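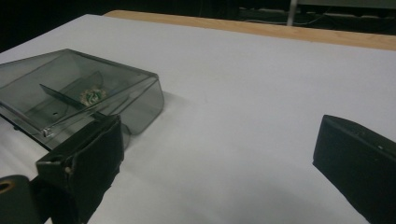 El programa de estancias predoctorales Grisine cierra su segunda convocatoria con 243 solicitudes, casi todas de personas que terminaron el máster en los últimos dos cursos. Su coordinadora científica, química de formación, recibe en un despacho de la planta baja, al lado del laboratorio de ensayos, y pide empezar por el dinero. "Es lo primero que preguntan los candidatos y lo último que aparece en las convocatorias", dice. Habla despacio y ordena los temas por adelantado. Para explicar cómo se reparten los materiales entre los grupos recurre a una caja de plástico transparente, de un gris ahumado, puesta sobre una superficie blanca: cada estudiante recibe una parecida al llegar, con sus muestras, y la devuelve al terminar la estancia.

El programa paga a cada estudiante 2.000 euros al mes durante la estancia, más el viaje de ida y vuelta. La cantidad se fijó en febrero, después de una discusión larga entre los socios. "Había quien defendía pagar menos y traer a más gente. Yo no estaba de acuerdo. Si una persona tiene que alquilar una habitación por cuatro meses en una ciudad que no conoce, el primer mes se le va en eso. Preferimos menos plazas y que puedan trabajar tranquilos."

Grisine reúne a un centro público y a dos empresas, Sasport y Wirka. La primera fabrica membranas para filtración y la segunda recubrimientos para piezas metálicas. Los estudiantes pasan la mitad de la estancia en el centro y la otra mitad en una de las dos plantas. El orden no es siempre el mismo. En la primera convocatoria todos empezaban en el centro, y el resultado fue, según la coordinadora, "un atasco en octubre y los equipos parados en enero". Ahora se alternan.

Preguntada por lo que aporta la parte industrial a alguien que va a escribir una tesis, responde con un caso. Una estudiante llegó con un método para medir la porosidad de una membrana que tardaba dos días por muestra. En el laboratorio aquello era razonable. En la planta de Sasport le explicaron que cada turno produce material que hay que aceptar o rechazar antes de que salga el camión. "Volvió con una versión del método que tarda cuarenta minutos y es menos precisa. La tesis tiene ahora un capítulo sobre cuánta precisión se pierde y cuándo importa. Ese capítulo no estaba en el plan y a mí me parece el mejor."

También hay casos que salieron mal, y no los esquiva. Uno de los proyectos con Wirka se interrumpió a las seis semanas por un desacuerdo sobre la publicación de los datos. La empresa quería revisar el artículo antes de enviarlo y el director de tesis entendió que eso equivalía a un veto. "Los dos tenían parte de razón y el contrato no decía nada claro. El perjudicado fue el estudiante, que tuvo que cambiar de tema con el curso empezado." Desde entonces, el acuerdo incluye un plazo de revisión de treinta días. Si la empresa no contesta, el artículo se envía.

Otro asunto son los datos. El programa mantiene un repositorio común, llamado Janevski, donde los grupos depositan los resultados de cada ensayo con una ficha normalizada. Contiene 2.669 registros. La coordinadora reconoce que la ficha es larga y que al principio hubo quejas. "Tiene campos que a un químico le parecen evidentes y a un ingeniero no, y al revés. La humedad de la sala, por ejemplo. Los de recubrimientos la apuntaban siempre; los de membranas, casi nunca. Cuando quisimos comparar dos series del año anterior no pudimos, y hubo que repetir una entera."

La repetición ocupó a dos personas durante casi un trimestre. De ahí salió la norma actual: ningún ensayo se da por terminado hasta que la ficha está completa. Los estudiantes rellenan los campos el mismo día y un técnico los revisa los viernes. No todos los registros son públicos – los que proceden de las plantas pasan antes por las empresas –, pero los del centro se pueden consultar sin contraseña.

Sobre la selección, explica que cada solicitud la leen dos evaluadores que no conocen la nota del otro. Si difieren mucho, interviene un tercero. El expediente cuenta menos que en otros programas y la carta de motivación, más. "Leo muchas cartas que hablan de pasión por la ciencia desde la infancia. No me molestan, pero no me dicen qué quiere hacer esa persona en el laboratorio. Con un párrafo que plantee una pregunta concreta, aunque esté mal planteada, ya puedo trabajar."

¿Y después de la estancia? El programa no hace un seguimiento formal y ella lo considera una carencia. Sabe que varios de los primeros estudiantes siguen en la universidad y que dos firmaron contrato con Wirka. De los demás tiene noticias sueltas, por correo o en algún congreso. Para la próxima convocatoria quiere enviar un cuestionario breve al cumplirse un año, aunque todavía no hay presupuesto para que alguien se encargue de analizarlo.

La lista de admitidos se publicará en la página del programa y las personas seleccionadas tendrán diez días para confirmar la plaza. Quienes queden en reserva recibirán también las observaciones de los evaluadores, algo que no se hizo la primera vez. "Nos lo pidieron y tenían motivos. Si alguien dedica tres semanas a preparar una propuesta, lo mínimo es decirle qué hemos visto en ella."

Entrevista realizada el 19/11/05.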